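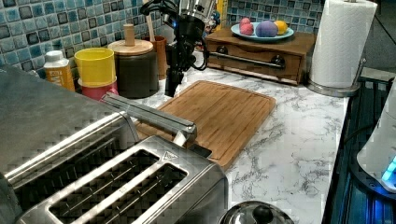

Kitchen counter, toaster and cutting board

Subject: Re: [derwood-film] Plekavis at the Lockyer, long version

Replying to the list because I got a few private notes asking if I was going to be grumpy about this one. I am, a little.

> Just back from the Lockyer and I'm still buzzing. If you only know
> Plekavis from the old TV print, you don't know it. The long version
> is 195 minutes and I'd have sat through another hour. The extra
> scenes at the ferry landing change everything about the brother.
> He's no longer a villain, he's a man who has run out of road. And
> the new Flaren restoration is stunning. You can see the rain on the
> windows in the boarding house for the first time. This is the film
> the director wanted us to see, and it only took decades.

I saw it Tuesday and I'd like to take these one at a time.

First, the film the director wanted us to see. Says who? The card at the front says "extended version." It does not say director's cut, and I read it twice. The program sheet says the added material was "located and reinstated," with no word on who chose what went where. If there's an interview or a set of cutting notes, I'd love to read it. Until somebody produces one I'm going to assume a person at Flaren had a pile of trims and a distribution plan. Found footage sells tickets. We went through all this with the last long version they put out, and a good part of that one was alternate takes.

Second, the ferry landing. I agree it's the best of the new stuff. The two brothers standing there not talking while the boat fails to arrive is lovely, and whoever did the sound on it knew what they were doing. But does it change everything? He still sells the house. He still lies to his sister about the letter, and he does it with the same smirk he has in the short version. I think the scene makes him sadder and leaves him just as rotten. If anything I liked him less, having watched him get a quiet hour to think it over and do it anyway.

Third, the length. The added footage comes to nearly 40 minutes, and I'd keep the ferry and the card game and send the rest back. The wedding now goes on so long that the band plays the same tune 3 times. The schoolroom flashback tells us in dialogue what the short version told us with one shot of a coat on a hook. I could hear people around me shifting in their seats, and the Lockyer's seats are not bad. I also lost track of the lawyer, who disappears for most of the middle and comes back with a different haircut.
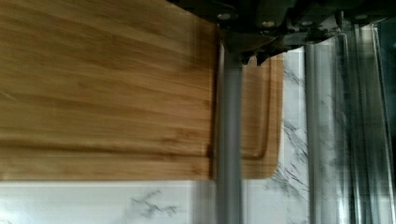
The cutting board up close

As for the restoration, it's sharp, I'll give you that. It's also been scrubbed. Look at the faces in the boarding house scenes, by the stairs especially, and tell me they don't look waxy. The grain comes and goes from shot to shot, so every time they cut back to the old material I felt a bump. The rain on the windows was always there, by the way. I saw it on a battered print at the college years ago with the reels in the wrong order for a while, and I remember the rain very well. The TV version was dark because it was a bad transfer, and you can't give Flaren credit for beating that.

The color bothers me more. Everything at night has gone teal. I don't have a reference print at home and neither does anyone else here, so I can't prove a thing, but I don't remember a single blue night in that movie. I remember brown. Does anybody have the old stills set from the lobby? Those might at least tell us about the coats.

I don't mean to spoil anyone's evening. The lead performance is as good as it ever was, the last walk up the hill still got me, and I'm glad the Lockyer is willing to give up a whole night to one movie. If you've never seen Plekavis, go. I'd just rather you saw the short version first, and that one isn't on the schedule.

Does anyone know if they plan to run both? The box office told me "maybe in March," in the voice people use when they mean no.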